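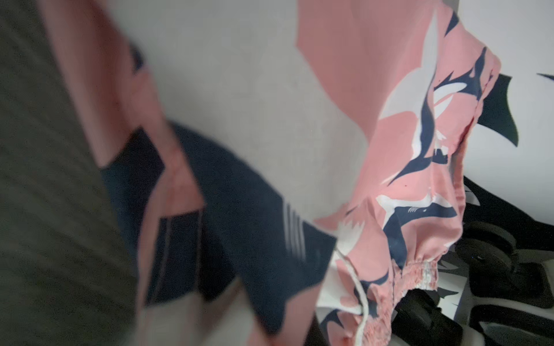 **Chœur d'hommes de Plunstead, liste des choristes**

Bonjour à tous,

Je réponds au message du pupitre des basses :

> Est-ce que le concert d'Ultanport est maintenu en septembre ? Et faut-il racheter les partitions de la messe ?

Oui, il est maintenu. La salle Rallness compte 200 places et nous serons 53 sur scène. Pas d'achat : il reste presque 10 jeux complets dans l'armoire.

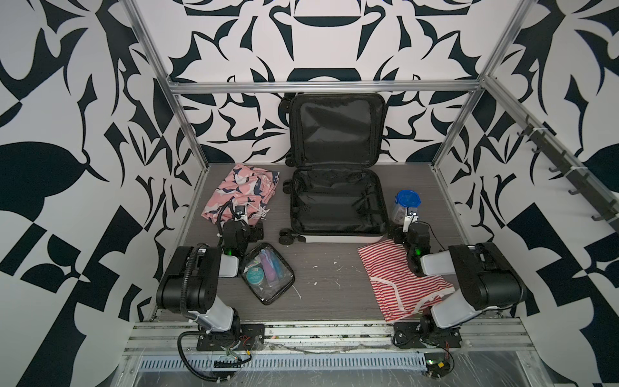 Le car part à 6 h devant la salle de répétition. Les tenues de scène voyagent dans la soute, à plat, dans une valise rigide noire comme celle qui est ouverte sur la photo ; les housses souples sont à éviter. Les pupitres suivent avec le camion de Bianchini.

Les ténors qui n'ont pas rendu le classeur du printemps le rapportent à la prochaine répétition.

Le secrétariat du chœur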